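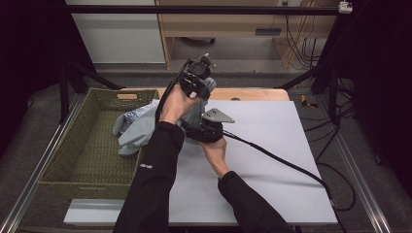
3 min read

Jeltwood forum › Albums and reissues › Clesterum reissue, is the new master any good?

jolano_fan
Has anyone got the vinyl reissue of Clesterum yet? I have the original CD from 2000 and I'm in two minds. The shop wants a fair bit for it and the only review I can find spends most of its length on the sleeve notes.

Sajib Mollah
Got mine in August. Side one is a clear step up. The bass on the opening track used to disappear under the guitars and now you can follow it all the way through. Side two I'm less sure about. The cymbals are a bit sharp on my system.

tapehiss418
Disagree about side one. They've pushed the level up and the quiet intro to "Nanayakkara" has lost its quiet. That intro is the best minute Jolano ever recorded and it should creep up on you. Keep the CD.

Sajib Mollah
I compared the two with the volume matched and didn't hear that. Which pressing have you got?

tapehiss418
The black one, number 141. I also tried the download that comes with it and it's the same.

Malsha P
The download is a different master from the vinyl, it says so on the insert. So if they sound the same to you it might be something else in the chain.

tapehiss418
I've read the insert. It says "prepared separately", which could mean anything.

Dae-han Seol
I saw them play the whole album at the Jeltwood the year it came out. There were 100 of us in there at most. Ingvar Brynjólfsdóttir broke a string in the second song and finished the set on a borrowed guitar, and it was still louder and rougher than either version. I like the reissue because it gets closer to that. The CD always sounded polite to me.

jolano_fan
Thanks all. Are the bonus tracks worth having?

Malsha P
Two of them are. The early take of "Nanayakkara" has Bujar Delić singing the verse an octave down and I prefer it. The radio session is fine. The remix at the end I've played once.

Sajib Mollah
I like the remix — but I'm in a minority there.

tapehiss418
You are.

jolano_fan
Ordered it. I'll hang on to the CD as well and post again when I've played both.

Dae-han Seol
Check the inner sleeve when it arrives. Mine had split along the bottom and the shop sent another.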